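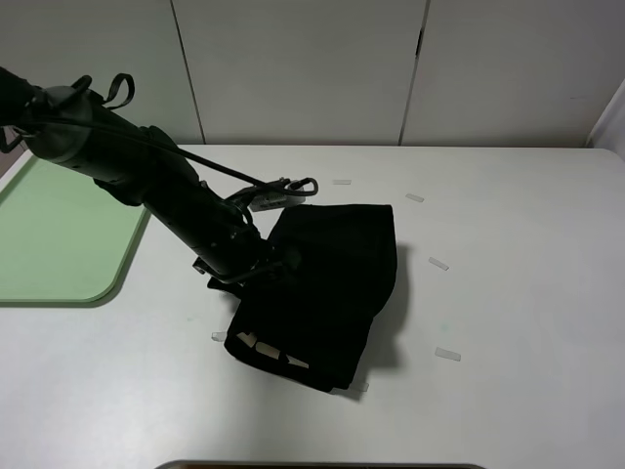

Black fabric, folded into a bundle on the white tabletop.

Brarow folding table, white top – six months in

Posted 11/08/2025

I bought this table in January for one job, which was folding laundry somewhere other than my bed, and I like it so much that I've ended up rearranging a room for it. So yes, this is going to be a glowing one, with a couple of gripes near the end.

Some background. We're a household of four and I do laundry twice a week. For years I folded on the mattress, which is too low and too soft, and every shirt came out with a wavy hem. Then I tried the kitchen counter, where there is always a crumb. The Brarow was on the Curnmont site for $50 off, it got here in 9 days, and I had it standing up before dinner. The legs bolt on with the wrench in the box. If you've ever put a bed frame together you won't need the instructions, and that's good because mine were printed so small I gave up on them.

The top is what sold me. It's plain white, and I didn't expect to care about that, but dark clothes are so much easier to deal with on it! Black fabric on a gray bedspread in the evening is just a shape. On white you can find the edges right away, you can see where a corner has curled under, and the little white tags jump out at you. I used to fold black T-shirts inside out all the time and only find out when I put one on. Lint shows up too, on the clothes and then on the table, so keep a roller handy.

It's also slick enough that you can spin a half-folded sweater to get at the other side, but things don't slide off when you lean on them. I had a glass-topped desk before and everything skated around on it. Stretchy stuff is still a pain, mind you. Anything soft and heavy wants to bunch at the bottom fold whatever you put it on, and no table is going to fix that for you. What helps me is smoothing from the middle out with my forearm and then making the last fold in one go.

A tip I picked up from another reviewer: put small bits of tape on the top to mark your fold widths. I did it with clear tape for towels and it works great, they all fit the closet shelf now. It peels off clean if you get to it within a few weeks. One piece I left on since spring took some rubbing with dish soap, but there's no mark left behind.

Height is good for me standing (I'm average, my back is not). My teenager finds it low. You can't adjust it, so measure before you order. I tried the Nernex at the store first, and that one does go up and down, but it wobbled when I pressed on the corner and it cost a good bit more.

Now the gripes. The edges are squarer than I'd like and I've caught my hip on one more than once. The white top shows every drop of coffee, and a blue pen mark needed rubbing alcohol. The felt pads under the feet were useless – two fell off in the first week, so I bought better ones. And it's heavier than the listing makes it sound. Get a second person for the stairs.

I'd also skip the matching Patrício basket they suggest at checkout. It's pretty, but it holds half a load.

Cleaning is a damp cloth and you're done. I've wrapped presents on it, cut out a Halloween costume on it, and let it hold a sewing machine for a whole weekend without any shaking worth mentioning. If you fold a lot of dark clothes, get the white one. It comes in walnut too, and I nearly bought that, and I'm so glad I didn't.

9 out of 10. The missing point is for my hip.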